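생활용품 나눔 창고 페스티스, 선반 새로 짜고 다시 문 열어

체도프 지역의 생활용품 나눔 창고 '페스티스'가 내부 정리를 마치고 2월부터 다시 물건을 받는다. 창고 측은 그동안 한곳에 쌓아 두던 기증품을 종류별로 나누고, 선반과 분류대의 위치를 바꿨다고 밝혔다. 물품을 맡기려는 사람은 오전 10시부터 오후 4시까지 정문 옆 접수대를 이용하면 된다.

페스티스는 이사나 집 정리로 나온 물건을 모아 필요한 가정에 전달하는 곳이다. 주방용품과 소형 가구, 장난감, 공구, 문구류가 주로 들어온다. 물건은 접수대에서 간단한 확인을 거친 뒤 분류실로 옮겨지고, 분류가 끝난 것부터 선반에 오른다. 분류실은 창고 안쪽에 있어 방문객은 들어갈 수 없지만, 복도 쪽 창으로 작업하는 모습을 볼 수 있다.

이번 정리에서 가장 크게 달라진 것은 섞여 들어온 자잘한 물건을 다루는 순서다. 전에는 기증자가 가져온 상자를 그대로 쌓아 두었다가 시간이 날 때 열었다. 상자 하나에 주방 집게와 장난감 부품, 빈 병이 함께 들어 있는 일이 흔했고, 맨 아래 상자는 한 계절이 지나도록 열지 못하기도 했다. 앞으로는 도착한 당일에 상자를 비워 내용물을 분류용 통에 옮기고, 그 통에서 하나씩 꺼내 나눈다. 종이 상자는 그 자리에서 접어 폐지로 내놓는다.

분류 항목은 9가지로 정해졌다. 주방용품, 욕실용품, 청소용품, 공구, 문구, 장난감, 소형 가전, 천 제품, 기타 순이다. 기타 칸에 들어간 물건은 매달 마지막 주에 다시 살펴 다른 칸으로 옮기거나 처분한다. 창고 측은 기타 칸이 늘 가장 먼저 차는 점을 고려해 이 칸만 크기를 두 배로 늘렸다고 설명했다.

분류를 총괄하는 발렌티나 시도렌코는 "물건이 부족했던 적은 거의 없고, 있는 물건을 찾지 못해 돌려보낸 적이 많았다"고 말했다. 그는 지난가을 냄비 뚜껑을 찾는 가족에게 없다고 답했다가 며칠 뒤 공구 상자 밑에서 같은 크기의 뚜껑을 발견했다고 전했다. 이번에 주방용품 선반을 출입구 가까이로 옮긴 것도 찾는 사람이 가장 많은 품목이기 때문이다.

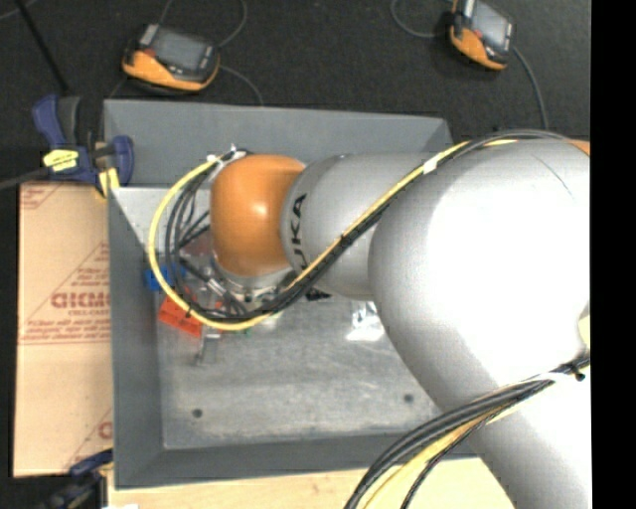 분류용 통에 담긴 물건은 어떻게 나누나?

먼저 깨지거나 날카로운 것을 골라내고, 다음으로 큰 물건을 꺼낸 뒤 남은 작은 물건을 항목별로 나눈다. 짝이 있는 물건은 한쪽만 나왔더라도 바로 버리지 않고 2주 동안 따로 보관한다.

보관 기간이 지나도 짝이 나타나지 않으면 재질에 따라 재활용으로 보낸다. 뚜껑 없는 용기는 예외다. 공구나 문구를 담는 데 쓸 수 있어 창고 안에서 수납용으로 돌려쓴다. 나사나 단추처럼 아주 작은 물건은 투명한 병에 모아 공구 칸과 천 제품 칸에 각각 둔다.

선반은 모두 13칸이다. 항목마다 한 칸씩 쓰고, 남는 칸은 주방용품과 장난감처럼 양이 많은 쪽에 더 배정했다. 선반 높이도 조정했다. 무거운 냄비와 공구는 허리 아래에, 가벼운 플라스틱 용기와 천 제품은 위쪽에 놓인다. 장난감은 아이들이 직접 고를 수 있도록 가장 낮은 칸에 두었다. 칸 앞에는 글자와 그림이 함께 들어간 이름표를 붙였으며, 이름표는 포미츠 인쇄소가 무상으로 제작했다.

바닥에는 통로 표시가 새로 생겼다. 손수레가 지나는 길과 사람이 걷는 길을 나누고, 통로에는 상자를 내려놓지 않도록 했다. 입구에서 가구 보관실로 이어지는 길은 소파가 지나갈 수 있을 만큼 넓혔다. 가구 보관실 자체는 이번 정리 대상에서 빠졌고 여름 이후 손볼 예정이다. 그때까지 대형 옷장과 침대는 받지 않는다.

물품 상태 기준도 일부 바뀌었다. 그릇과 컵은 이가 빠지지 않은 것만 받는다. 프라이팬은 코팅이 벗겨졌으면 받지 않으며, 손잡이가 헐거운 것은 조일 수 있는 구조이면 접수한다. 장난감은 건전지를 빼고 가져와야 한다. 소형 가전은 전원 코드가 본체와 함께 있어야 하고, 설명서는 없어도 된다. 이불과 베개는 세탁한 것만 받고, 매트리스는 크기와 관계없이 받지 않는다.

기증품을 담아 오는 방법에 대한 안내도 나왔다. 창고 측은 비닐봉지 대신 바닥이 단단한 상자를 써 달라고 요청했다. 유리 제품은 신문지로 싸고 상자 겉면에 '유리'라고 적어야 한다. 칼과 가위는 날을 두꺼운 종이로 감싼 뒤 접수대에서 직접 건네야 하며, 다른 물건과 섞어 담아서는 안 된다. 종류를 미리 나눠 올 필요는 없지만, 세트로 쓰는 물건은 끈으로 묶어 오면 분류 시간이 줄어든다. 액체가 남은 용기는 접수하지 않는다.

한 번에 많은 양을 맡기려면 미리 연락해야 한다. 기준은 승용차 트렁크 한 대분이다. 그보다 많으면 접수대 앞 공간이 부족해 뒤쪽 하역문을 이용해야 하고, 하역문은 오후에만 열린다. 집으로 찾아가는 수거는 체도프 시내에 한해 이뤄지며 신청 후 일주일 정도 걸린다. 수거 신청서는 접수대와 시내 도서관에 비치돼 있다.

물건이 필요한 가정은 신청서에 품목과 크기를 적어 내면 된다. 원하는 물건이 없으면 대기 목록에 올리고, 같은 물건이 들어오는 대로 전화로 알린다. 연락을 받은 뒤 2주 안에 찾아가지 않으면 다음 신청자에게 차례가 넘어간다. 현재 대기자가 가장 많은 품목은 전기주전자와 접이식 의자이고, 머그잔과 꽃병은 재고가 넉넉해 신청 없이 바로 가져갈 수 있다.

창고를 자주 찾는 주민들은 선반 위치가 바뀐 데 대체로 만족하는 분위기다. 툼 거리에서 왔다는 한 주민은 예전에는 컵 하나를 고르려고 상자를 여러 개 열어야 했는데 이제는 선반만 둘러보면 된다고 말했다. 책을 따로 두는 칸이 없어 아쉽다는 의견도 있었다. 창고 측은 책은 시내 도서관의 교환 서가에서 받고 있다며, 당분간 책 칸을 만들 계획은 없다고 답했다.

재개장 첫 주에는 신규 접수와 함께 정리 전에 쌓인 상자의 분류도 이어진다. 아직 열지 않은 상자는 분류실 앞 보관대에 따로 모아 두었고, 접수 날짜가 오래된 것부터 연다. 창고 측은 이 기간에 대기 시간이 평소보다 길어질 수 있다며 오전 방문을 권했다. 주차는 건물 뒤편에 할 수 있고, 하역문 앞에는 차를 세울 수 없다.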